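Teleop bench checklist, Pichon cell — 25 Jul 2026
Checked by Kyu-ri Byun

E-stop in reach of the operator: OK. I moved it closer, my arms are short!

Cables clear of both arms: OK, but please look again after every long session — they creep.

Left gripper opens fully: OK

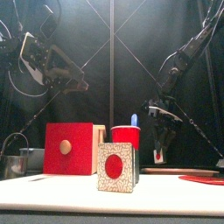 Right gripper holds a small block without slipping: OK at low speed. I wouldn't go faster until the Grelach pads get swapped.

Wooden board sits flat: OK

Hand-guiding mode releases when you let go: FAIL, 2 tries out of 49. Drirent has the ticket, so remote control only for now, folks.

Next check: before the new demos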